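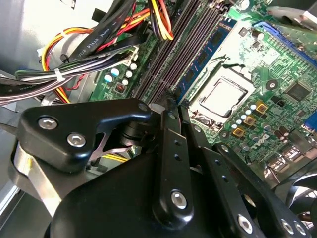
Home | Guides | Arm Cells | Contact

Setting up the Radolau cell for memory work

Set the tower on its side, panel off, and give yourself a quiet half hour before the first run. Jog the arm down at 2 percent speed until the fingers hover over the memory slots – slower than feels sensible, I know!
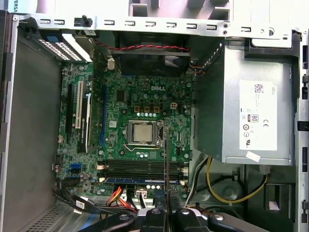
Then save that point, back off straight up, and come down again 4 times. Check the finger bolts too, and keep every loose cable clear of the path.
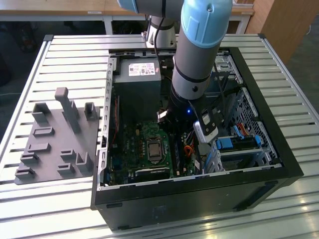

Teuber Bench Automation Team

Send your saved points to Lieselotte Tiedemann by Tuesday, please.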